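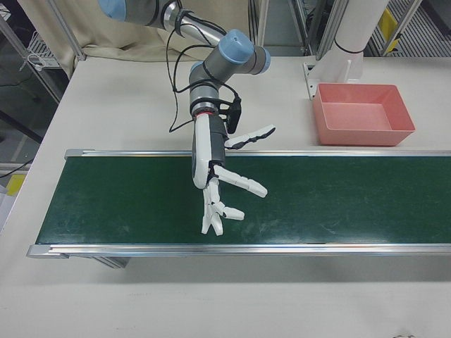 **Figure 3.** Test cell with the arm and multi-fingered hand above the conveyor. The pink tray is the place target.

## 4. Control software

The control stack runs as four processes on one workstation. The first reads the cameras and produces object estimates, the second tracks those estimates along the belt, the third plans arm motion, and the fourth streams joint targets to the arm and the hand. They exchange messages through Tritis, a small shared-memory library we wrote for this work. Every message carries the time at which its data was captured, and no process is allowed to use the time at which a message arrived in place of it. An earlier version broke this rule in one spot, the tracker, and grasps landed behind the object whenever the perception process slowed down.

### 4.1 Belt tracking

An object on the belt is described by a pose in the belt frame and a single scalar, the belt travel since the object was first seen. The belt frame is fixed during calibration by moving a printed marker along the belt and fitting a line through its detected positions. Travel comes from the conveyor encoder. We also tried estimating travel from the camera alone, using the scuffs on the belt surface as features. This worked on some stretches of the belt and failed on cleaner ones, so it is used only as a check. If the two estimates disagree by more than a set threshold, the tracker marks its output as stale and the planner will not start a new reach.

New detections are matched to existing tracks by position first and by shape second. Orientation is filtered separately from position. For objects that are close to symmetric, the filter holds two orientation hypotheses until one of them clearly wins, and the planner accepts either if the grasps they suggest are the same.

### 4.2 Planning the reach

The planner has to pick a meeting point on the belt as well as a grasp. It samples candidate meeting times, predicts the object pose at each one, and pairs each pose with grasps from a stored set. The full set holds 2,000 grasps. Eight of these put the wrist in a posture that strained the cables during early trials and were removed by hand, which leaves 1,992 in use. For each pair the planner runs a fast inverse kinematics check and throws out anything that brings the fingers too close to the conveyor rails. The rails are modeled as boxes with extra padding on the side facing the belt.

Surviving candidates are ranked by a cost with three terms: travel time of the arm, distance from joint limits, and time left before the object leaves the reachable part of the belt. We set the weights by hand and kept them fixed for all the experiments in Section 5. The best candidate goes to a trajectory optimizer, which gets a budget of 200 ms. If it does not return a valid path in that time, the next candidate is tried. After 2 failures the object is skipped and left on the belt.

### 4.3 Hand preshape and closing

The fingers are opened to the preshape while the arm is still moving, so the hand reaches the hover pose ready to close. During the hover, the wrist follows the predicted object motion at belt speed. The descent is added on top of this motion as an offset along the approach direction. Keeping the two parts separate made the controller much easier to debug, as the following error could be plotted without the descent mixed into it.

Closing is driven by joint position targets with a limit on motor current. A finger that reaches its limit holds its position while the others continue. Once all the fingers have either stopped or reached their targets, the controller compares the final joint angles with those expected for the grasp. An angle set close to the fully closed posture is treated as a miss, and the arm returns to its waiting pose.

### 4.4 Placing and logging

The place motion uses a fixed set of waypoints from the belt to the tray, joined to the lift by a short planned segment. Release positions inside the tray are taken from a grid in a fixed order. The software does not look into the tray before release, so objects placed late in a run can land against earlier ones. We count such a placement as a success if the object stays inside the tray.

All messages are written to disk and can be replayed through any of the four processes without the robot. Most of the tracker changes described above were developed on replayed logs and then confirmed in the cell. Replay does not reproduce contact, so changes to the closing logic were tested only on hardware.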